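FOR IMMEDIATE RELEASE

Olari Opens a Folding Room for Heavy Knits, Asks Public to Put Down the Hangers

TRARNIA, 3/2/20 – Olari, the knitwear care company that has spent six winters politely returning other people's sweaters in better shape than they arrived, today opened a 700-square-foot folding room at its shop in Trarnia. The room does one job. Heavy knits go in, get laid flat, get folded, and leave in a box with a lid.

The company is aware that this does not sound like news. It would ask editors to consider the state of their own closets before deciding.

Olari took in 1589 knitted items in January, its busiest month since the shop opened. They included cardigans, throws, two dresses and a bedspread that needed its own shelf. Most had nothing wrong with them that could be blamed on wear. They had been hung. A thick knit on a hanger grows longer at the hem and sprouts a small point at each shoulder, and by February its owner looks like someone who has been picked up by the scruff.

"People tell us the sweater stretched, as if it had made a decision," Olari said in a statement it was pleased with. "We try to be kind about it. Then we ask to see the hanger."

What the folding room offers

Customers can bring in clean knits for folding and boxing, or have them washed first. Washing is still handled across the yard by Lavex, which has shared a drainpipe and a long-running disagreement about parking with Olari from the start. Knits come back from Lavex damp and flat, are left on racks overnight, and are carried over to the folding tables in the morning.

Each item is then brushed, checked for pulled stitches and folded to suit its weight. A fine merino pullover gets a fold in thirds. A chunky fisherman's sweater gets a fold in half with the arms tucked behind, and no further, on the grounds that anything more produces a cube. Throws and blankets are rolled if they are thin. If they are thick they are folded loosely and given the box to themselves.

Small repairs can be done on the spot while the customer waits on the bench. Large repairs cannot, and the bench is not comfortable enough for anyone to insist.

Folding and boxing starts at $4 an item. Washing, repairs and boxes over the standard size cost extra. There is no charge for advice, although there is quite a lot of it.

The Munteanu fold

Visitors will hear the staff talk about "a Munteanu." It is the shop's name for the fold used on very heavy ribbed knits, and it comes from the Munteanu pattern booklets, a set of home knitting guides that were sold with yarn in Trarnia for decades and still turn up in most attics in town. A booklet in the shop's collection gives a page to storage, between a balaclava and a vest for a dog.

The method is simple. Lay the knit face down. Smooth it with the flat of both hands, working out from the middle. Bring the sides in until they nearly meet. Fold up from the bottom in two loose turns, following the ribs, and stop. The booklet then says to put the knit away and "leave it be until wanted," which Olari considered for a slogan before finding out how much the sign would cost.

Staff tested the Munteanu against the fold they had been using, with 128 heavy knits boxed one way or the other and left alone from late fall. The old fold left a hard crease across the middle of most of them. The Munteanu left a soft one that dropped out after an afternoon on a table. The company accepts that it could have read the booklet sooner.

Things Olari would like you to stop doing

In the spirit of public service, the company has also issued the following guidance for the end of the cold season.

Do not hang a heavy knit, including on a padded hanger. A padded hanger is still a hanger.

Do not store knits under the winter boots. This should not need saying, and it was said at the counter three times last week.

Wash before you box. Moths have never minded a little soup on a cuff.

Do not use a vacuum bag for anything with a thick rib. It will come out in June as a very good impression of a placemat.

If you must drape a blanket over a chair, move it now and then. The part over the chair back takes the weight and the ends travel toward the floor. Olari has seen throws arrive as rectangles and has a drawer of before-and-after notes on the ones that didn't.

Cedar blocks are fine. They smell nice and they make people feel they have done something.

Storage by the season

Customers short on shelf space can leave their boxes at the shop until fall. There are 205 storage spaces, numbered and kept off the ground, and each holds one standard box. Spaces are rented for the whole season at $18. A box may be visited during opening hours with a day's notice, though the company gently suggests that a sweater in May does not need visitors.

Boxes are plain cardboard with a label on the short side. Olari looked into boxes with a clear window and decided against them after a trial group of customers spent the summer peering in and asking whether that sleeve was all right. The sleeve was all right.

Opening days

The folding room is open to walk-ins from today during regular shop hours. For the first two weeks, anyone bringing in three or more knits will have one folded free, and the staff will choose which one. Short lessons in the Munteanu fold will be given each afternoon at 2:00. Bring your own sweater. Please do not bring somebody else's for practice.

About Olari

Olari cleans, mends, folds and stores knitwear for households in and near Trarnia. It does not sell knitwear, having found that this makes it much easier to be frank. Press questions, visits and requests for hanger statistics can be left at the shop counter or sent by mail.

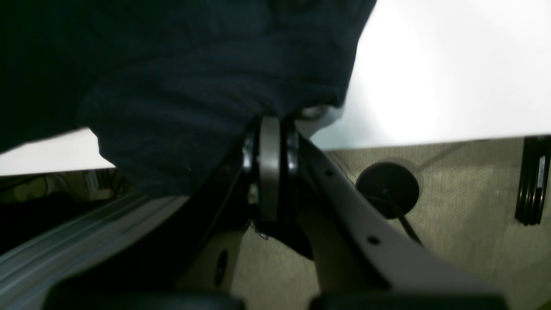
Heavy knits are the reason the room exists, and Olari expects they will keep it busy well past the thaw. The trouble with them is weight, and it shows most plainly in a thick ribbed one. Dark navy knit left hanging in heavy folds will sag at the lower edge into a rounded bulge, with the ribs running crosswise through it, and the shop has a firm view on where such a thing belongs, namely flat on a table. Owners of anything similar are invited to bring it in before summer – folded, if they can manage it, or over one arm if they can't.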